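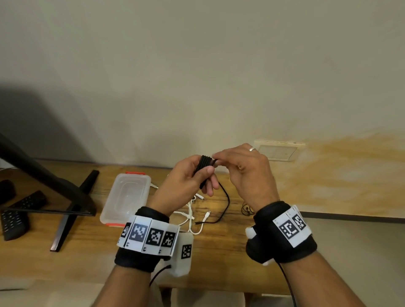
Coiling a black cable

Drurcombe Residents' Board > House and Home > Moving from a house to a flat, what did you get rid of?

Ruth Villanueva
We have had an offer accepted on a flat near the station and should be moving in August if the chain holds. We have been in this house for 19 years. It has a loft, a garage and the cupboard under the stairs, which the children called Narnia and which is still called that by everyone including the man who reads the meter. The flat has two bedrooms and one hall cupboard, and the boiler takes up half of that.

I have started on the easy things. Old leads, chargers, radio parts and so on went on the table first and got sorted into keep and recycle. Now I am on to the harder things and have slowed right down. I would like to hear from people who have done it. What did you get rid of, what do you wish you had kept, and how far ahead did you start?

Removals are booked with Pitard, if anyone has used them. They want a rough list of furniture by the end of the month.

Thanasis Kouris
We did this three years ago. Start with the loft. Whatever is up there you have already lived without. We left ours till last, the way most people seem to, and in the final week I was carrying things down the ladder at eleven at night and putting them straight on the van. Half of it is still in boxes in my brother's garage.

Pitard moved us. They were on time and careful with the piano. They do charge extra for anything that wasn't on the list, so put the garden things on it.

Deepak Nautiyal
I would say the opposite about the loft. Ours was all photographs, school reports and my mother's letters, and if we had begun there we would still be reading. Kitchen first. You find out quickly how many saucepans two people use.

What I wish I had kept: the big stepladder. The flat has higher ceilings than the house did and I have had to borrow one every time a bulb goes.

Ruth Villanueva
Thanks both. Ceilings are a good point, I hadn't measured. Our loft is more Thanasis than Deepak I think, mostly camping gear and a cot.

Deepak, did you sell things or give them away?

Deepak Nautiyal
Gave nearly all of it away. I put a few things up for sale and spent so many evenings waiting in for people who didn't turn up that I stopped. The dining table was the exception. It went to a couple on Mill Lane and they paid what I asked.

Books are the thing to watch. Charity shops here will take a couple of bags at a time and no more, so if you have a lot you need to be going in every week from now.

Rüdiger Stüber
When my parents left their house in the Sauerland we hired a skip and it was finished over a long weekend. I know this sounds hard. But my sister and I had been through the slow method the year before with an aunt, and it took all winter and there were arguments over a set of fish knives that neither of us has used. With the skip you choose quickly and you do not think about it afterwards.

Keep papers, photographs, tools. Measure the sofa. Everything else can be bought again.

Thanasis Kouris
Can be bought again if you have the money. I had to replace a perfectly good drill that went in the tip by mistake, and a bread machine my wife had been told she would never use. She makes bread every week now.

I am not against a skip for a house clearance when people have died or gone into care. For your own move, with months in hand, I think it is a waste.

Rüdiger Stüber
I wrote keep tools. A drill is a tool.

Thanasis Kouris
Fair enough. The bread machine stands.

Kaede Mizuno
I rent, so I have moved a lot, and my way of doing it is different from what has been said so far. I don't go room by room. I go by type of thing. All the bedding from the whole house on one bed, then all the coats, then all the tools. Until it is in one heap you don't see that you have a duvet for every year of your marriage.

Please don't take storage furniture with you until you have lived in the new place for a bit. The shelves never fit. I once paid to move a wardrobe that couldn't get round the turn in the stairs, and it went back down and out to the kerb the same afternoon.

Ruth Villanueva
I did the bedding this morning after reading that. I won't say how much there was. The dog rescue at the top of the hill will take the old towels and blankets but not pillows or duvets, in case that helps anyone else.

The wardrobe comment has worried me. We have a large one from my grandmother and I had assumed it was coming. It does not come apart. I will go back with a tape measure at the weekend if the agent will let us in.

Deepak Nautiyal
Measure the lift too if there is one. The doors are usually narrower than the lift itself. Our landing had a fire door on a closer and the removal men had to wedge it, which the managing agent was not pleased about. Ask beforehand if they need notice. Ours wanted 10 working days and we only found out from a sign in the entrance.

Ruth Villanueva
There is a lift and I had not thought to ask. I'll ring them.

Next question then, small things. Fuses, picture hooks, batteries, sewing bits, the little packets of screws that come with everything. At the moment they live in kitchen drawers, a biscuit tin, and the windowsill in the garage. The flat has three drawers in total. What do people keep them in?

Thanasis Kouris
A toolbox with trays. Mine goes under the sink and I have not had cause to think about it since we moved in.

Deepak Nautiyal
Under the sink is fine until the trap leaks. We use plastic food boxes with clip lids. They stack, they fit a normal shelf, and you can carry one to wherever the job is and bring it back. The frosted sort are worth having over the solid coloured ones, as you can usually tell what is inside. Label the end and the lid both. Don't buy a lot at once, get a few and see what shelf you have. And try the clips in the shop, some are very stiff. 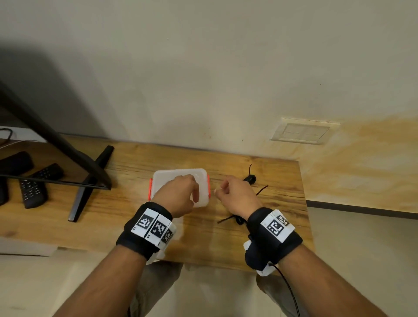 Kaede Mizuno
I'd throw most of the small things out before buying anything to put them in. The packets of screws especially. If you don't know which piece of furniture they came with now, you won't after the move either. Keep fuses, picture hooks and one decent sewing kit. Boxes are how people end up keeping things they had already decided against.

Deepak Nautiyal
I don't agree. I have used odd screws out of those packets more often than I have used anything from the loft. They weigh nothing.

Kaede Mizuno
They weigh nothing but they do need one of her three drawers.

Rüdiger Stüber
On this I am with Deepak. Screws are tools.

Ruth Villanueva
I will keep some screws.

Update on the rest. The managing agent needs a form for the lift, and they put covers up inside it, so thank you, Deepak. The wardrobe will go in the lift on its end but not through the bedroom door. My niece is having it. Pitard have the list and I added the garden things.

Loft is this week. Does anyone know if the tip still takes paint, or has that stopped?

Thanasis Kouris
Only if it has dried out. Leave the lids off in the garage for a while, or put some sand in. They will check.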